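Folding trousers on the bed (and other things I do on a Saturday)

Posted Jul 11, 2026 in Laundry & Linen

I had a message from Carol Tunstall asking how I fold black trousers so they don't come out of the drawer looking like they've been slept in. I do all my folding on the bed, Carol, always have, and I've picked up a few habits over the years that are worth passing on. The ironing board is too narrow and the kitchen table has usually got toast on it.

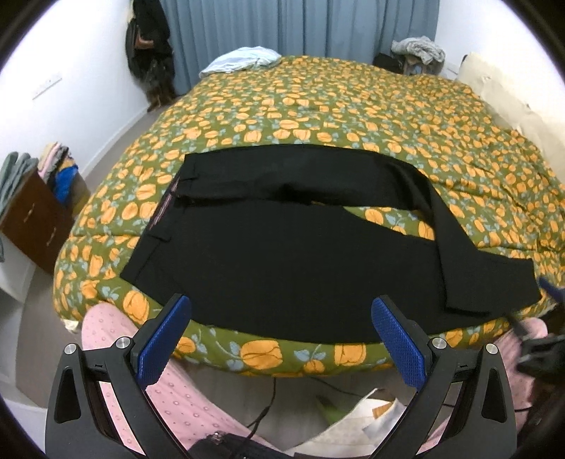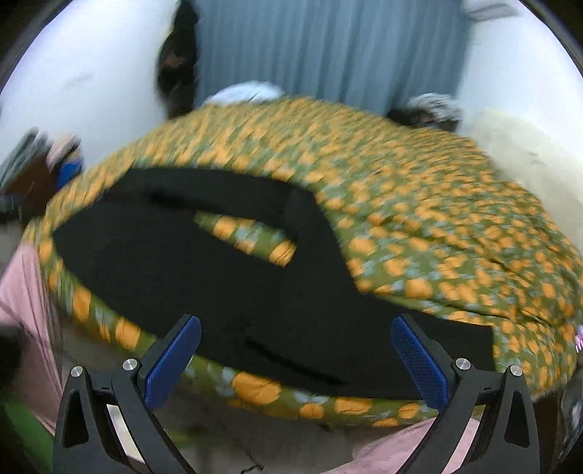 Black fabric on the green flowery bedspread, first spread out and then in among the folds.

Right, trousers first. Lay them down sideways so the waistband is at one end and you can get at both legs without walking round the bed. Do up the button and the zip before anything else. I skipped that for years and then wondered why the front always folded with a lump in it! Run your hand round inside the waist and push the pocket bags flat, they love to ball up in there.

Then pick them up by the hems and give them one good shake. Bring the inside and outside leg seams together on each leg, lay one leg on top of the other, and smooth from the waist down to the ankle with the flat of your hand. If there's a crotch point sticking out at the back, tuck it in so you've got a straight edge all the way along. Fold hem to waist, then in half again, or in thirds if your drawers are as shallow as mine (they came from Dunmore, flat-packed, and I have never forgiven them).

If you want a proper crease down the front, hang them by the hems instead. Clip hangers are best. I bought a set of 4 from Limusard in March and they've got little rubber feet on the clips, so no shiny dents.

A few things about black in particular:

Fold it inside out if it's going to sit in a drawer for a while. Any fading along the fold shows on the inside then.

Check the bed for fluff first. A patterned bedspread hides it beautifully and then you pick up your black trousers and there it all is. A damp rubber glove wiped over the cover takes off more than any sticky roller I've had, and you just rinse it under the tap.

Do your blacks before the towels. Please. I once did a whole pile the other way round and spent the evening with a strip of parcel tape wrapped round my hand.

Now bedspreads, because Gemma Birkett always says hers turns into a big heap the minute she tries to fold it by herself. Mine too if I start from the middle. Leave it flat on the bed and let the mattress hold it for you. Go to the foot end and bring that edge up to the pillow end, walk round, tug both corners straight, and then do it again. Only when it's down to a long strip do you fold in from the sides, and you finish up with a fat square parcel that you can carry in your arms. If it's gone wrong and it's all bunched, don't try to rescue it from the lump, find two corners and start over. Much quicker.

Do have a look that nothing's got caught up in it before it goes in the machine or the cupboard. Socks, a pillowcase, once a library book in our house. A dark thing rolled up with a light cover in a warm wash is how I came by my grey sheets.

I keep spare covers on the top shelf with the folded edge facing out, so I can pull one without bringing the lot down on my head. Callum Naylor keeps each one inside its matching pillowcase and swears by it. I tried it and couldn't find enough matching pillowcases.

One last thing on drying. Trousers go on the line by the waistband with the pockets pulled out, and bedspreads go over two lines if you've got them, so the air gets up the middle. Mine takes nearly 4 hours on a breezy day and a good deal longer over the bannisters in winter.

Next time, fitted sheets. Jolene Pearce has a method with the corners and she's promised to come round and show me, so I'll write it up if I can follow it.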